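FOR IMMEDIATE RELEASE
2024-12-30

Carndale's winter reading club is back, and this time we're reading one enormous book very slowly

Hello from Plarley Books! I'm Đức Khúc, I run the shop on the corner of Mill Lane in Carndale, and I'm writing this press release myself, so please forgive me if it wanders a bit. The short version for anyone on a deadline: from the second week of January we're starting a new reading club called The Long Read, it's free, it meets on Thursday evenings at seven, and you're invited.

The longer version goes back to last winter, when we ran our usual club with a new novel every month. I loved it, the people were lovely, the biscuits were very good. But by March I had noticed that half the room was turning up having read the first few chapters and the last page, and feeling guilty about it. One regular told me she'd started to dread the first of the month (she still came, bless her, and argued brilliantly about books she hadn't finished). A month goes quickly when you've got a job and children and a boiler that keeps packing up.

So this year we're going the other way. One book, and a big one, shared out over 13 weeks. We'll read it in chunks small enough to manage on the bus or in the bath, then meet and talk about that week's chunk and nothing else. No spoilers from people who race ahead, please! I know who you are.

The book is a family saga called The Salt Road at Onyeka. It's 700 pages long in the paperback and it follows three generations of a family who trade, quarrel, marry badly and build a town. I first read it at nineteen on a very wet camping holiday and I've been pressing it on customers ever since, with mixed results, mostly on account of the size. People pick it up, weigh it in one hand, smile at me kindly and put it down again.
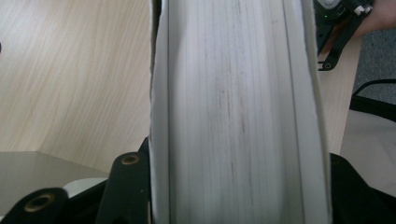 The Long Read has a few rules, and I've tried to keep them light. You don't have to buy the book from us, or buy it at all. The library has put copies aside, we've got a shelf of used ones to lend, and if you have an old one in the loft, bring that. I'm very fond of a book that has obviously been lived with, where the edges of the pages have gone a bit grubby with grey-brown smudges from being handled, and I'd much sooner see a room full of those than a row of perfect spines. Write in the margins if it's yours. Fold the corners down. I won't look.

If you miss a week, come anyway. I'll write up a one-page catch-up sheet every Wednesday and leave a pile by the till, and it'll be on our website too for those who can't get into town. If you miss four weeks, also come anyway. If you hate the book by week three I'd love you to come and say so, as we had far too much polite agreement last year and the best evening by miles was the one where two people nearly fell out over a lighthouse.

We'll be in the back room, which has had its new radiators put in at last. It holds 30 chairs if nobody minds knees, and it's step-free from the side door on Mill Lane. Tea and coffee are on us. Aso, the café across the road, is staying open late on Thursdays while the club is running and doing soup and a roll for anyone who's come straight from work (the lentil one is the one to have). They don't take bookings so just turn up.

There's a daytime group as well, and I'm really pleased about this bit. Lots of people told us they don't like coming out in the dark in January, and I can't say I blame them when the pavements on the hill are icy. So the same pages will be discussed on Friday mornings at half past ten, with a corner for little ones to scribble in. You can swap between the two groups whenever you like. I'll be at both, repeating myself.

For those who find small print hard going, the library has the audiobook on loan and a large print edition in two volumes. Please tell the desk you're with The Long Read and they'll sort you out with the right sections. I'm also reading the first chapter aloud in the shop on the opening evening, with voices. You've been warned.

Some numbers, as I'm told newspapers like them. Last year 127 people came to at least one of our evenings, and our members swapped or borrowed 297 books from the lending shelf between them. I'd love to beat both of those this winter but I'd be just as happy with a dozen people and a good argument.

One last plea. We're short of copies for lending, so if you've got The Salt Road at Onyeka sitting at home and you know in your heart you're never going to read it again, could you drop it in? Any edition, any state, as long as the pages are all there. We'll put a bookplate in the front with your name on it if you'd like one, and the copies will stay on the lending shelf once the club has finished.

To join, pop into the shop or ring us during opening hours. There's no form and no fee. If you're a local paper or radio station and would like to come along to the first evening, you'd be very welcome, and I'm happy to chat beforehand, though mornings are better than afternoons as that's when the deliveries come.

ENDS

Notes for editors

Plarley Books is an independent bookshop selling new and used books in Carndale. It is open Tuesday to Saturday, half past nine until half past five, and until nine on club Thursdays.

The Long Read runs on Thursdays at 7pm and Fridays at 10.30am. Both groups are free and open to adults of any age. Under-16s are welcome with a grown-up.

Press contact: Đức Khúc, Plarley Books, Mill Lane, Carndale. Please ask for me by name, as there are two of us on the phones and the other one will try to sell you a calendar.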